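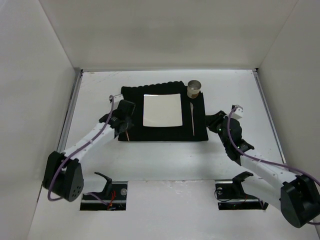
Minutes of the gripper comparison meeting, Lumstead bench group
December, 2 p.m., upstairs meeting room

1. Welcome and last month's minutes

The chair thanked everybody for coming out in such miserable weather, and thanked whoever brought the cinnamon rolls, which were gone before we reached item 2. Last month's minutes were accepted with one correction: the cable order was for 13 meters and had been written down as 31.

2. Table setting task, where we stand

We talked for quite a while about the place setting, which has become everybody's favorite task and also the one that causes the most arguing. The layout stays as it is for the comparison: black cloth placemat, the square cream plate in the middle, knife upright to the right of the plate, cup at the upper right corner of the mat, and the other utensil on the left, where the left arm works. It was asked whether the mat should be ironed or taped down so the far edge lies straight. After some good-natured back and forth we agreed to leave it alone, as a cloth that never wrinkles would be too kind to both grippers.

3. Moltell and Bayram fingers

Each set of fingers has now had 300 attempts at the full setting. The Moltell fingers are still the better choice for the cup and the plate rim. The Bayram fingers did nicely on the knife, coming in low over the handle, though they bunched up the cloth more often than we had hoped. Several people felt that the Bayram set had been run mostly in the mornings, when the room is brighter, and that this could be flattering it. A second round with the order mixed up was agreed on, and the results will be held back from the newsletter until then.

4. Wrist cameras

There was a long and friendly discussion about the white camera modules above the wrists. The left one gets a lovely view of the plate and a rather poor one of anything directly under the fingers. Tilting the mount a little was suggested, and so was a shorter bracket. We will try the tilt first. Please also check the purple cables before every session, and make sure the loop at the left arm's base has room to move when the arm reaches out.

5. Controller

The Cladwood controller is on loan until spring. Those who have used it like how gently it slows down near the cloth. Those who have had to restart it were less warm. Both will run on the same arms before we decide anything.

6. Money

We have $3175 left for this part of the work. A spare pair of Bayram fingers was approved, and the new work surface was put off again, scratches and all.

7. Actions

Mixed-order round of attempts: morning crew and afternoon crew together
Camera tilt on the left wrist: bench team
Cable check sheet, printed and hung by the door: secretary
Reply to Cladwood on the loan dates: chair

Next meeting at 2 p.m. in the same room. Please bring your own mug.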